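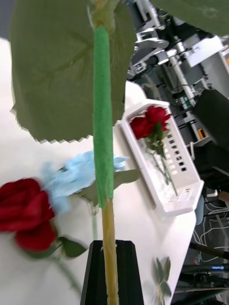 The word they use at Flastitz is "relief." The arm will relieve the assembly benches. I have heard it in two meetings now and I still want to know who is being relieved, and of what.

I spent six years putting silk arrangements together before I moved to the office side, so I'm not neutral. It is dull work and it wrecks your thumbs. If a machine took over the taping and left the rest alone I would send it a card. But look at what gets handed over first. The arm is being taught to pick up stems and place them, and that was always the part of the day when people could talk. You lay out your roses, you lay out your hydrangeas, you ask how somebody's mother is doing. The fussy jobs stay with us: bent wire, leaves that come off, a bloom glued on crooked. So the easy hour goes and the hard hours close up around the hole.

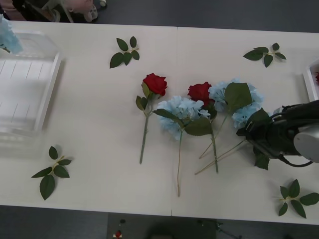

Roses, hydrangeas and leaf sprigs on the table, with the gripper at the second hydrangea.

Laurențiu Surdu, who ran the benches at Brulbridge when I started, used to say you could tell a person's mood from their bouquets. I doubt the managers at Bălan would count that as a benefit. They count pieces. An order of 563 centerpieces went through last season with 5 people on it, and the plan I was shown has 2 people on an order that size. I asked what happens to the other three and was told they would be "freed up for higher-value tasks." I asked for one such task. I am still waiting, and the next meeting is in February.

The people selling this are pleasant and I don't think they are lying. They believe that a person standing beside a machine, fixing what it drops and straightening what it bends, has been promoted. I'd like them to do it for a full shift. Watching is tiring in a way that making things isn't, and it pays the same or less.

My request is small. Before anyone signs with Skavusari for more arms, ask the benches which job they would give away. My guess is they'd say the taping.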